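Forums > Workshop & Garage > Storage and Bins > Metal trays as catch-alls

Search this board Go Advanced

Metal trays as catch-alls: who else is converted?

drimgate_freya
OK, I have to gush a little. I spent years buying those plastic drawer sets for the bench (you know the kind, the drawers never slide right after a month) and everything I used daily still ended up in a pile next to the vise. Then I pulled an old gray metal tray out of my uncle's shed in Drimgate, the shallow kind with sides that slope outward, and stuck it at the end of the bench. It has been the best thing I've done out there since the good lights went in!

Tape measure, rags, clamps, the little jar of screws I'm working from, all of it goes in the tray. When I'm done I tip the whole thing toward me and sort it. I wrote it up for the Grudodora tool swap newsletter and got twelve emails back, which for that newsletter is a landslide.

So who else does this? And what do you keep in yours?

sunil_s
Same here, and I love mine. The sloped sides are the whole trick. With straight sides you end up scraping your knuckles digging for a pencil in the corner. With a slope, small stuff slides back to the middle and you can sweep it out with one hand.

I do clip a spring clamp on the rim though. Great place to park one, and if the tray wants to creep around I just grab the bench edge with it too.

wavent_wendell
I'm going to be the grump. An open bin is a junk drawer with no front. I tried it for a year and every single time I needed the tape measure it was under a rag. Went back to pegboard with outlines and I know where everything is. Pegboard cost me 99 bucks with hooks and I'd pay it again.

drimgate_freya
Wendell, I hear you on the rag thing, ha. But pegboard is for tools that live somewhere! The tray is for the stuff that's out today. I have both and they get along fine.

sunil_s
Agree with Freya. The rule at my bench is nothing spends the night in the tray. Otherwise, sure, it goes bad fast.

Also worth saying, don't be afraid of a beat-up one. Scuffs, dust, a hole or two in the floor, none of it matters for a rag and a tape measure. If you've got holes and you keep loose washers, put them in a cup with a lid and set the cup in the tray. 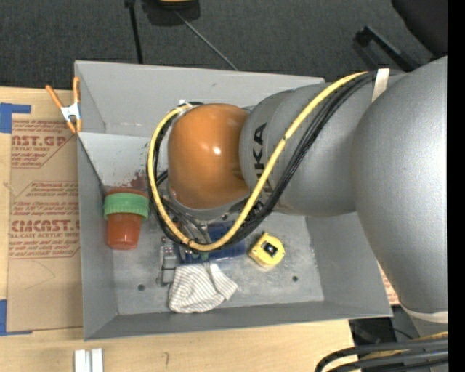
tapeandtwine
What do you put on the bottom so small parts don't rattle around?

sunil_s
A folded piece of old towel, cut a bit smaller than the floor of the tray so the edges don't ride up the slope. I tried rubber drawer liner first and it held on to sawdust like crazy. The towel you just shake out over the trash.

jamila_g
Jumping in from the sewing side of the hall, because I stole this idea and it's wonderful! Mine holds a tape measure (the soft kind), chalk, scissors and whatever cotton scraps I'm pressing. I did scrub mine hard before any fabric went near it. There were brown marks along one side and I wasn't taking chances with white cotton.

wavent_wendell
See, now you're washing a tray. Nobody washes a pegboard.

jamila_g
One time! With dish soap! It took less time than you spent drawing outlines, Wendell.

drimgate_freya
For marks like that I use a nylon pad and a little white vinegar, then dry it right away and wipe on a thin coat of paste wax. Go easy if it's galvanized, vinegar will dull it. Mine's dull already so I don't care.

tapeandtwine
What size is everybody running? I found a stack at a restaurant closeout but they look deep.

sunil_s
Shallow, shallow, shallow. If you can't see everything from standing height it turns into the thing Wendell is mad about. Deep ones are good for offcuts.

wavent_wendell
That much I'll sign off on. I do have a shallow one under the drill press for chips. Doesn't count.

drimgate_freya
It counts!!

3 reader comments

Shanti Chaturvedi
Tried the towel tip and it works great. I used an old bath mat for the bigger tray and it's even better, nice and heavy.

Jamila Sikder
Mine sits on a light wood tabletop and left gray streaks until I stuck felt dots on the corners. Cheap fix, do it the first day.

Freya Ellwood
Adding the felt dots tonight. I've got the same streaks and had been blaming the vise.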